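Section 2: Sorting your spares before you set up the pump shed

Right, so you've got the Fludier pump kit home and you're itching to start gluing pipe. Please don't yet! I did my first one that way, out at Clivthorpe, and I spent a whole Thursday driving back and forth to the hardware store for bits I already owned. They were in an old ice cream container under the bench the entire time.

This section is all about the loose parts: valves, clamps, the breaker, the capacitor, and whatever else has rolled to the bottom of your parts drawer. It takes an evening with a cup of tea. The pipe layout is in Section 3 and the wiring enclosure is in Section 4, so if you've come here looking for colour codes, skip ahead.

2.1 What you'll want handy

A clear table or bench, preferably a light-coloured one so small dark things show up. An old towel. A soft toothbrush. A marker and some masking tape. The parts list that came with your kit (mine is the Nultden edition, and yours might number things a bit differently, but the names are the same). A few lidded tubs or zip bags.

Note: if you bought the kit second-hand, the list may be missing. Write your own as you go. I did this for my second shed and liked it better than the printed one, to be fair.

2.2 Laying out

1. Turn out one tub at a time. If you tip the lot out together you'll be at it till midnight.

2. Put plumbing and electrical on the same table for now, but give every piece its own bit of space. I know it feels wasteful. You want to be able to pick up any one part without nudging its neighbour, and you want to see the labels and ports without turning everything over twice.

3. Stand up whatever will stand up. Lay the rest down flat.

4. Check each part against the list and stick a bit of masking tape on it with the list number. Keep the tape off threads and terminals.

5. Anything you can't name goes at one end of the table. Leave it there until you've finished the rest, and you'll usually work out what it is by what's missing.
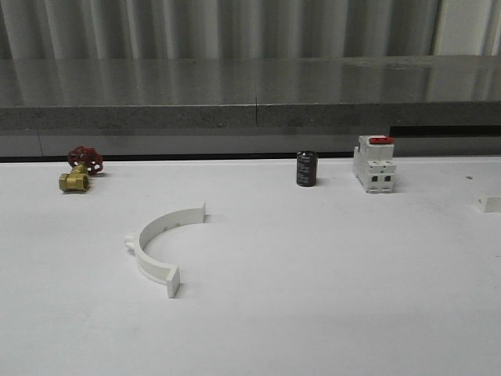 My own rule is that I don't put a single thing away until every part has been looked at properly, and I mean picked up and turned around under a good light. It's slow going with the little fittings, I'll admit, but I've found hairline cracks that way in clamps I would have sworn were fine. Put the radio on.

2.3 Gate valves

6. Turn the handwheel all the way open, then all the way closed. You're after smooth travel with no gritty patches. A bit of stiffness on a valve that's been sitting since January is normal and usually eases after a few turns.

7. Look straight into the open port. Old thread tape loves to hide in there, and so do spiders (ask me how I know). Brush it out with the toothbrush.

8. Check the brass threads for flattened spots. If you can feel one with a fingernail, set the valve aside and use a better one on the pressure side.

Caution: don't carry a valve around by its handwheel or use the wheel as a lever when you're screwing the body onto pipe. Put the spanner on the flats of the brass.

2.4 Pipe clamps

9. Flex each plastic clamp gently. It should give a little and come back. If it creaks or shows a pale stress line, bin it.

10. Offer it up to an offcut of your actual pipe. Clamps from different makers can look identical on the table and still be a hair too tight. I keep a short offcut in the tub just for this.

Note: I mix Pylypenko clamps in with the ones from the kit and they've held up well enough on my long run. Buy a couple spare while you're there.

2.5 The breaker

11. Flick the lever on and off a few times with nothing connected. It should snap cleanly both ways. If it feels mushy, don't use it.

12. Have a look into the terminal openings with a torch. You're checking for broken strands of old wire and for screws that have been chewed up.

13. Read the rating printed on the body and write it on your list. Your electrician will want it, and it's much easier to read now than when it's clipped to a rail behind a door.

Caution: fitting the breaker into a live board is a job for a licensed electrician. I do my own sorting and my own plumbing, and I stop there.

2.6 The capacitor

14. Look at the top. It should be flat. Any doming or weeping means it goes to the e-waste drop-off – no second chances.

15. Compare the markings on the sleeve with your list. If they've rubbed off, treat it as unknown and don't fit it.

Caution: a capacitor that has been in service can hold a charge after it's been disconnected. If yours came out of an old motor, don't touch the terminals, and have someone qualified discharge it before it goes anywhere near your sorting table.

2.7 Packing up

16. Plumbing in one tub, electrical in another, and a strip of tape on each lid saying what's inside. Keep the electrical tub somewhere dry, well off the shed floor.

17. Put your marked-up list in with the plumbing tub, as you'll need it first thing in Section 3 when we measure the inlet side.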